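4.2 Comparison of finger pads

Two pad types were compared on the same hand-held gripper body. The Cenar pad is a molded part with a smooth face and a stiff backing. The Kudeo pad has a textured face and is softer along its outer edge. Both were mounted on the same arms with the same bolts, so that the closing force at the trigger could be held constant between conditions.

Each operator worked with 2 grippers, one per hand, and completed 22 sessions in furnished homes. Sessions were split evenly between the pad types. Operators were given 7 object classes, ranging from rigid cups to cable and rope, and were told to pick in any order they liked. In total, 1,032 grasps were retained for analysis after removing those in which tracking was lost.

A grasp was scored as a slip if the object moved against the pad by more than the width of one fingertip marker before release. Slips were labeled by Tsung-han Hsieh and Cadi Bowen, who worked separately and were not told which pad type was in use. Disagreements were settled by Teun Kuipers.

The pads performed alike on rigid objects. The difference appeared with deformable items, where the smooth pad tended to roll cable out of the grasp as the fingers closed. The textured pad held cable more securely but was slower to let go of plush fabric – in several trials the operator had to shake the tool to release it. Mixed containers were the hardest condition for both types, as a grasp aimed at one item often caught a second.
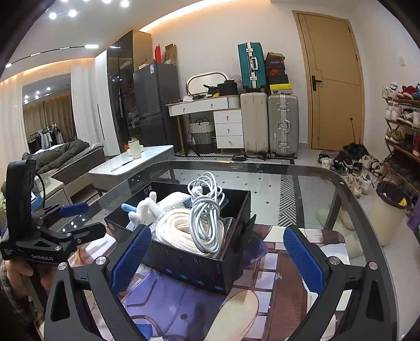
Figure 6. Mixed-container condition: rope, a looped cable and a plush toy in an open black box on a glass tabletop. Blue textured pads are on the near gripper; the second gripper is held at left.

4.3 Effect of approach angle

Approach angle was estimated from the tool pose at the moment the trigger was first pulled. Steep approaches gave fewer double grasps in containers, at the cost of more contact with the container walls.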